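How to Wash Delicate Items in a Shared Laundry Room

Surdale Residents' Services
Household Guidance, Sheet 8

This guidance is intended for residents of the Walham and Drirance buildings who use the shared laundry rooms on the ground floor. It sets out the recommended method for washing light or fragile items by machine, and for drying them without loss of shape. Residents who wash by hand may wish to begin at the section on drying.

Before you begin

Read the care label on each item. A tub with a hand in it means the item should be washed by hand only. A tub crossed out means the item should not be washed in water at all. One line beneath the tub calls for a gentler cycle, and two lines call for the gentlest cycle the machine offers. Where a label has been removed or can no longer be read, treat the item as hand wash only.

Set aside anything with loose beading, glued trim or a torn seam. Repairs should be made before washing. A small hole in a knit will usually be a larger one by the end of a spin cycle.

Check pockets, close all hooks and zippers, and tie drawstrings in a loose bow. Bra hooks should be fastened to their own eyes. Turn dark items and printed items inside out.

Sorting

Sort first by color and then by weight. Whites, pale colors and darks should be kept apart, and new dark items should be washed alone the first time. A silk scarf should not share a load with jeans or bath towels, even on a gentle cycle. If you do not have enough light items to make up a load, it is better to wait or to wash them in a sink.

Choosing and filling a mesh bag

A mesh bag keeps straps from twisting around the drum and protects fine fabric from the zippers on other clothing. Fine mesh is suited to stockings, lace and thin knits. Open mesh lets water through more freely and is suited to sweaters and baby clothes. The bag should close fully, and the pull tab should be tucked under its cover if one is provided.

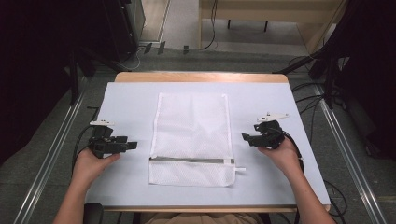 Fill each bag no more than halfway. Items packed tightly will come out creased and may still hold detergent. One sweater, or two or three small pieces, is enough for a bag of ordinary size. Socks may be placed together in a single bag, and residents with young children often find this the simplest way to keep pairs together.

Place at least two bags in the drum at a time, or add a few light items of a similar color. A single bag can settle on one side during the spin and cause the machine to stop with an error. If this happens, open the door when the lock releases, spread the load evenly and select the spin again.

Detergent and temperature

Use a liquid detergent made for delicate fabrics. Powder may not dissolve fully at low temperatures. For wool and silk, choose a product labeled for those fibers, as many ordinary detergents contain enzymes that weaken them. Measure the amount given on the bottle for a small load. Fabric softener should be left out when washing sportswear, microfiber or towels.

Wash in cold water unless the label allows otherwise. Choose the delicate or wool cycle and the lowest spin speed. On the older machines in the Walham laundry room, the spin speed must be set before the start button is pressed.

Treating marks before washing

Test any stain remover on an inside seam and wait 3 minutes before rinsing. If color comes away, do not continue. Lay the item on a clean, dry paper towel with the mark facing down, and dab the back of the fabric with a cloth dampened with diluted detergent. Move to a fresh part of the towel as the mark transfers. Do not rub. Rubbing spreads the stain and raises the surface of the fabric.

Grease marks respond to a drop of dish soap left in place for a short time. Protein marks, such as egg or milk, should be rinsed in cold water only. Old marks may need a second treatment, and the item should be kept out of the dryer until the mark is gone.
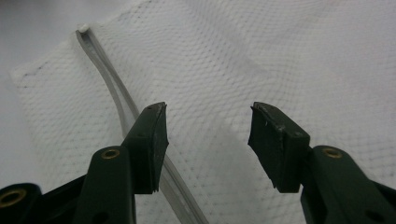

Khanyisile Du Plessis: I followed the steps for grease on a pale cotton blouse and the mark lifted on the second try. Could the sheet say what to do when the blotting leaves a ring? Mine had a faint one after it dried.

A ring usually means that detergent was left in the fabric, or that only the center was rinsed. Dampen the whole panel, from seam to seam, and rinse it in cool water before washing the item as usual.

Drying

Remove items promptly when the cycle ends. Press out water by rolling the item in a dry towel, and do not wring it. Knits should be dried flat, away from direct heat, and eased back to their original measurements while damp. Woven blouses may be placed on a padded hanger. Stockings should be laid over a rack and not pegged by the toe.

The tumble dryers should not be used for wool, silk, or any item containing elastic unless the label permits it. The drying racks in the Drirance laundry room may be used overnight but must be cleared by 8 a.m.

Care of the bags

Empty each bag fully, turn it inside out and shake off any lint. Hang it open to dry. Inspect the seams and the zipper from time to time, and replace any bag with a hole large enough to admit a fingertip.

Questions about this sheet may be left for Ada Marchetti at the Surdale front desk. The desk is closed on Thursday afternoons.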